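Simanjuntak Cable Keeper for Small Robot Arms
Refurbished and new, sold by the Bultunwood workshop

I'll start with the bad news, because it's the reason I redesigned this thing and the reason the old version is no longer on the shelf. The first Cable Keeper let go. It didn't happen on every arm, and it didn't happen on day one, but it happened on mine and it happened to a customer in Wivham, and once was already one time too many for my liking.

The Keeper is a wrist clip and sleeve for the cable that runs out to your gripper. It holds a loop of slack so the wrist can turn without yanking the plug. Simple job! The old clip did it with a single moulded tab, and the tab crept. You'd get a few weeks of lovely tidy motion, then the loop would start sliding back toward the forearm a bit at a time until there was no slack left for a full wrist turn. On my bench the connector pulled half out during a pick, the gripper lost power, and the block it was carrying went onto the floor. (Foam, thank goodness. I've dropped worse.)

What bothered me more was the next bit. The arm didn't know. It carried on to the drop position, opened a gripper that was already dead, and went back for another go. If your controller doesn't check for a reply from the gripper, yours will do the same, so please turn that check on whatever clip you use.

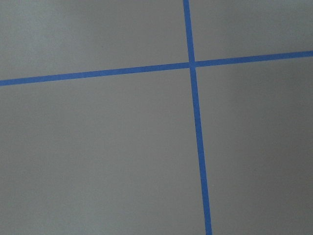

I kept a log after that. The old tab slipped on cycle 971 of the test routine, which is a plain there-and-back with a full wrist turn at each end. I'd planned on stopping at 1000, so I very nearly missed it and would have gone on selling the thing quite happily. The new one went 1444 cycles before I got sick of the noise and switched it off, with the loop still sitting on the paint-pen mark where I'd put it.

What's changed in the new Keeper:

Two straps in place of the moulded tab. One goes round the wrist, one round the cable, and they're stitched to each other.
A rubber lining, grey or black, depending on what I've got in.
A separate strain relief for the plug, so a pull on the cable ends up in the strap and stays away from the pins.
A longer sleeve. Harsh Upadhyay kept asking for this and I kept saying no. He was right, the short one chafed.
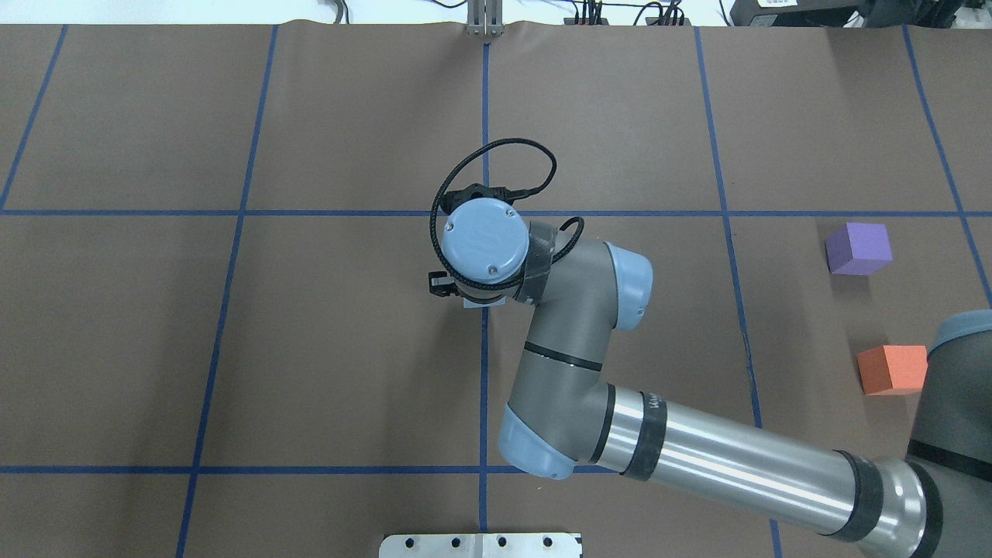 Fitting it is a ten-minute job if your cable's already off, and a fiddly half hour if it isn't. Power the arm down at the wall first. I know, I know — but an arm that's only paused can still move when a connector gets bumped, and your fingers will be right in at the wrist joint. Set the loop with the wrist turned as far as it goes, snug the straps, then turn it all the way the other way by hand and see whether anything goes tight. If it does, let out more cable. Don't be tempted to run the straps looser, as that's how you end up back where I was.

Run it slowly for the first few minutes and keep a hand near the stop button. After that I'd have a look at the straps whenever you wipe the arm down. A dab of paint pen on the sleeve is the cheapest slip detector going.

Does it fit yours? It's made for round wrists. Square ones, no, sorry. Subira Mwakyusa in Nellcombe has one on an arm she rebuilt herself and added a bit of foam under the strap to make up the difference, and she's happy with it, but I can't promise the same for every odd size. Send me the measurement around your wrist (the arm's, please) and I'll tell you straight.

If you've got an old Keeper with the single tab, stop using it. I'll swap it for a new one at no charge, including postage, and I don't need the receipt. Cut through the tab, take a photo and email it in. The colour doesn't matter, they all came out of the same mould. Anything sold before March is the old type.

New Keepers are $27 each, straps and sleeve included. Spare straps are sold in pairs. Swaps get sent first, so if you're ordering new there may be a short wait while I catch up on the stitching.

Page updated Thu 20 November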